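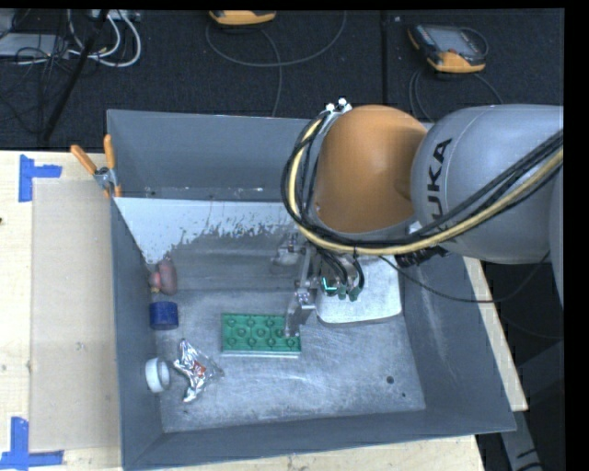
The Wistitz Letters: A Wrongful Conviction and the Town That Paid For It (Paperback)

By Khadija Hamdy
Foreword by Teodoro Arriaga

Paperback. In stock, ships in 2 business days. Also in hardcover (low stock, ask first) and ebook.

A night watchman at the Clevine textile mill. A fire. A confession typed up in a language he could barely read. Bernardo Meireles signed it at four in the morning and spent the next eleven years in state prison trying to take it back.

Khadija Hamdy was a cub reporter when the first trial opened. She sat through all of it, and the retrial too, and kept her notebooks. Years later a box turned up in the basement of the Wistitz public library – 634 letters, most of them from Meireles to his lawyer, a few to the judge, one to the mill owner. None of the ones to the judge got an answer. The book is built around those letters. Long stretches are just the letters, left alone.

Not a courtroom thriller, fair warning. Slow in the middle, where the appeals are. Readers who like paperwork will be happy. There is a whole chapter on how the county picked its interpreters and what it paid them, and it's the one people keep bringing up at events.

What's in it:
Part One, The Mill
Part Two, Four in the Morning
Part Three, Letters Out
Part Four, The Second Jury
Afterword by Siham Abou Zeid, who argued the final appeal
Notes, timeline, index

New in the paperback: corrected timeline, longer afterword, a list of questions for reading groups. The map on the inside cover is gone, sorry, the hardcover still has it.

What readers said

"I read the retrial chapters twice. Made me angry in a useful way." – Kulsoom Zaidi, Skilport Review of Books

"Hamdy dosen't lecture. She lets the county clerk's own memos do it."
– Fuchs Street Books, staff pick for February

"Wanted more about the family, less about the appeals calendar. Still finished it in a weekend." – customer review

About the author

Khadija Hamdy covered courts and county goverment for the Skilport paper before going freelance. Her first book, on bail and small-town jails, is out of print. We have a few used copies, email for condition and price. She lives in Clevine with her sister and does school visits when she can.

Details

Publisher: Fuchs & Daughter
Format: paperback, sewn binding
Language: English, letters in English and Portuguese with facing translation
First printing 2,000 copies. Signed bookplates with the first 100 orders, one per order, while they last. Put "bookplate" in the notes box at checkout or it won't get added.

Book clubs and classes

Discount on orders of ten or more, same title. Teachers can ask for a desk copy on school letterhead. Prison book programs – write to us before ordering, many facilities take paperback only and want it shipped straight from the store. We do that, no extra charge, but we need the full mailing address and ID number the way the facility writes it.

Returns

Unread copies, 30 days, with the packing slip. Signed copies not returnable. Damaged in the mail, send a photo and we'll replace it.

Related titles
After the Verdict: Jurors Look Back
Plain Language in the Courtroom (pamphlet)
Who Speaks for You? Interpreters and the Right to a Fair Trial

Add to cart
Add to wish list
Email this page to a friend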